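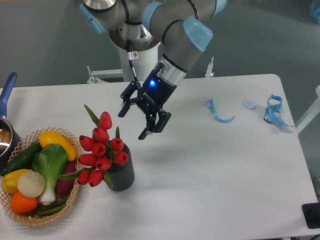 Trela Prop Room, Mondport

2025-11-26

The prop room at Trela takes up the back of the Mondport building, behind the loading door. The lead buyer has run it for four years and looks after everything that goes out to store windows, kitchen showrooms and school food classes. We asked about artificial produce, which makes up most of what the room lends.

The buyer did not set out to specialize in it. "We used real fruit at first," the buyer said. "A showroom wants its table dressed for a month. You can't do that with real pears. Somebody has to drive over and change them, and then there are the flies."

The first order was for lemons and apples, and most of it was too shiny. The room still has a few of those apples in a box on a low shelf. Since then the buying has gone piece by piece. The catalog now runs to 2447 items, including baskets, bowls and ribbon, and a good share of it came from a closing-down sale in Toledo.

"I look at the stem end first. If the stem is a plug of brown plastic, I put it back. Then I look for the seam. A seam on a squash is fine if you can turn it to the bottom. On a tomato there is no bottom to hide it on."

Yellow squash gets asked for a lot. The buyer puts it down to the length and the color, and likes to lay it across the top of a basket at an angle. "Stand it up and it looks like a bowling pin. Lay it straight and it looks like stock on a shelf. It wants to be a bit crooked."

Wicker is the other thing the room never has enough of. Customers ask for wire and for wood crates, and the room lends those too, but light-colored wicker suits most kitchens and does not show dust as fast. The weave does catch on things. Baskets are stored one deep, and anything with a snapped end goes to a separate shelf until it can be trimmed and glued.

On filling a basket, the buyer has a few habits. Crumpled paper goes in the bottom, heavy pieces next, and the long ones last. Leaves are kept to a minimum. "Cheap leaves give the whole thing away. I'd sooner have none."

Ribbon and strap are kept by color. Light blue is out this week for a set of winter tables that go up in December. The buyer prefers it to white, which looks gray under store lights, and does not iron it. "It comes off the roll with a curl and I leave the curl in. People pay extra for that, and then they ask me to flatten it."

Cleaning is done with a damp cloth and a drop of dish soap. Foam-filled pieces must not be soaked. Anything sticky from price labels gets a little cooking oil, left on for an hour and wiped off.

The longest loan so far was to Zadudo, which kept 32 baskets through two seasons and sent back all but one. The missing basket was found later in their break room with bread in it. "It was still in good shape," the buyer said. "I let them keep it and charged them for the onions."

Loan requests for the winter tables are still open. Baskets go out filled unless the form says otherwise.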